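My e-reader has outlived two phones and I'm in no hurry

It began with Auður asking me, over a very ordinary cup of tea, what she should buy her mum for reading in bed. I gave her such a long answer that her tea went cold and she said, kindly, that I should probably write it down somewhere.

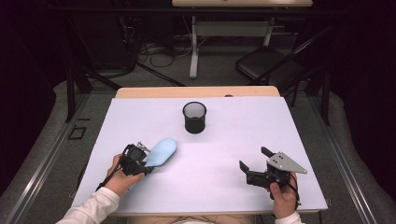

So, the background. I bought my e-reader second-hand from Dorian Royer, who had bought it for a long trip and then discovered he'd rather look out the window. It has a grey screen, a light that goes from dim to slightly less dim, and a page-turn button on one side that you have to press like you mean it. I've had it through two phones and most of a tablet (more on the tablet in a minute), and in all that time I have replaced nothing except the cover, which the dog got to.

The tablet was supposed to be the grown-up solution. I'd convinced myself that one device for reading, recipes, telly and the odd video call with my cousin Sólveig would be tidier than a drawer full of gadgets, and for a couple of months it was lovely. The colours! Cookbooks on a tablet are a real treat, and so are travel guides and anything with maps in it. If Auður's mum mostly reads gardening magazines then I'd say get her a tablet and be done with it.

But she reads novels, big ones, the kind with a family tree at the front, and so do I, and that's where it came unstuck for me. I'd settle in at nine with every intention of reading three chapters. A message would slide down from the top. I'd answer the message, then check whether the rain was coming in, and then it would be half past ten and I'd be watching a man restore a lawnmower. I know you can switch the notifications off. I did switch them off! I'd then go and look for them, like someone opening the fridge again in case there's new cheese.

The weight matters too, more than I'd have guessed in the shop. A tablet feels like nothing when you pick it up off a display stand, but try holding one over your face for an hour while lying on your back. I have dropped mine on my own nose. The e-reader has also landed on my nose and I barely woke up.

Then there's charging. I plug the tablet in every night, same as the phone. The e-reader I plug in when it complains, and it complains so rarely that I generally have to go hunting for the right cable, which is the old sort that nothing else in the house uses any more. I keep it in the kitchen drawer with the birthday candles. If you're buying new, do check that it charges from the same plug as your phone and spare yourself the drawer.

Now, a fair word about libraries, as this was what Auður really wanted to know. Her mum goes through books at a terrific rate and isn't about to pay for all of them. Mine works with our library's lending app, but only in a roundabout way. I borrow on the computer, download the file, plug the reader in, drag the book across, and remember to eject it properly. It takes me a few minutes and I find it quite soothing, a bit like packing a bag for a trip. My neighbour Ingvar Stougaard finds it maddening and has told me so at length over the fence. On his tablet he taps the cover and the book is simply there. Some newer readers have the borrowing built in, so my advice is to ring the library before you go anywhere near a shop and ask which ones they know to work. The person on our desk was a marvel and had a printed sheet ready to hand over.

Audiobooks I leave to the phone. I tried them on the tablet, propped against the fruit bowl while I did the dishes, and it worked well enough until I wanted to carry on listening out at the clothesline. A phone goes in a pocket.

A few other things I said to Auður, in no particular order, while the tea went cold.

Get one with a light. Her mum will say she doesn't need it, she has a perfectly good lamp, and then one night somebody else in the room will want to sleep.

Make the letters bigger on day one. I resisted this for ages out of vanity and it was silly of me. I now read at a size that can be seen from the hallway and I've never been happier. You turn the page more often, but what else are your thumbs doing?

Don't fuss over storage. Mine tells me it can hold 3000 books, and I have 100 on there, a good third of which I downloaded in a fit of self-improvement and will never open. The longest thing I've read on it ran to 1122 pages by the reader's own reckoning, and I'd never have got through it in paper because my wrists would have gone on strike somewhere in the second war.

Buy the cover at the same time. The plain one that folds back on itself is fine. Keep it off the floor if you have a dog.

And do sit down with her for the first hour. I did this with my own aunt and we had a lovely afternoon of it, with scones, and the setting up was far and away the hardest part. She'd forgotten her email password, naturally, and the recovery code went to a phone number she'd given up years ago. After that she was away and I couldn't get a word out of her.

I should say where the tablet ended up, because I don't want anyone thinking I've gone off the things. It lives in the kitchen and it's the best recipe book I've ever owned. Natália Kováčik put me on to turning off the screen lock while I'm cooking, so I no longer have to wake it up with a floury elbow. Sunday-roast timings, pickle recipes, the crossword while the bread proves, Sólveig's face on the video call telling me I've put in too much salt. I wouldn't give it back.

Auður has gone away to think. She's leaning towards a plain reader, the smaller size, with the light, and she's going to ask her brother to go halves. If your library does the built-in borrowing and you've found a reader that behaves itself with it, please leave a comment with the model, and I'll pass it on to her before her mum's birthday in December.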